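4.2 Recovery after a losing run

The literature on mid-season collapse in basketball is large, confident and mostly written by people whose team had just collapsed. Śliwiński and Esteban treat the losing run as a problem of defensive rebounding; Hanrahan, working from interviews, treats it as a problem of mood. Both accounts fit the data well enough to be annoying. We make no attempt to choose between them in this section and ask a duller question: once a club in a semi-professional league has lost four straight, does the colour of its next opponent's record matter more than the state of its own bench?

Our sample covers 2,004 regular-season games played by clubs in the Odden conference. After removing forfeits, abandoned fixtures and one match in August that both clubs claimed to have won, 1,545 remained. A losing run was defined as four or more consecutive defeats. Coaches consulted on this threshold favoured a higher number, usually one more than their own current total.

Bench use was coded from the scorers' sheets by two of the authors working independently. Disagreements were settled by Ó Dálaigh, whose decisions were final and occasionally legible. We recorded the share of minutes played by athletes outside the starting five, with overtime excluded.
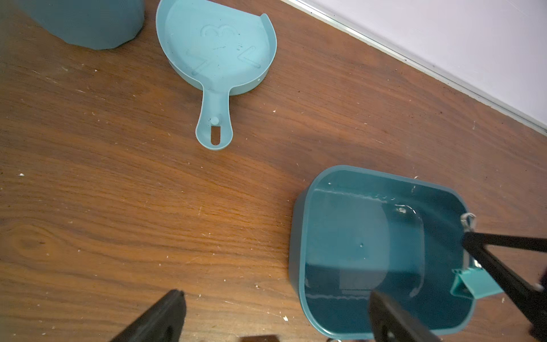

Figure 6. Dustpan on wood-grain floor.

Garbage time presents its own difficulty. Minutes played once the result is beyond doubt flatter the bench of a losing side, which is on the court precisely when the other team has stopped paying attention. The usual remedy is to discard the final period whenever the margin exceeds a fixed limit, and it is a blunt one. A dustpan of the sort in Figure 6, with its wide, rounded scoop, will pick up whatever is put in front of it and has no views on which specks are worth keeping; a fixed limit behaves in much the same way. We therefore followed Borkowska in weighting late minutes by the win probability at the time each substitute entered. The weighted and unweighted measures part company most sharply for Grisico and Kalinowski, two clubs whose benches looked heroic until the weights were applied.

With the weights in place, bench share predicted the end of a losing run better than the opponent's record did, although the margin was modest and shrank further on the road. The effect was carried by roughly 200 games in which the coach altered the rotation before the second quarter. Changes made after half-time had no measurable value, except possibly to the coach.

Nania is the awkward case. The club ended its longest skid with its starters playing nearly every minute, against the strongest defence in the conference, on a Thursday night when the visitors' bus had arrived late. Leaving Nania out improves the fit of the model considerably. We have left it in, and report both versions in the appendix for readers who would sooner we hadn't.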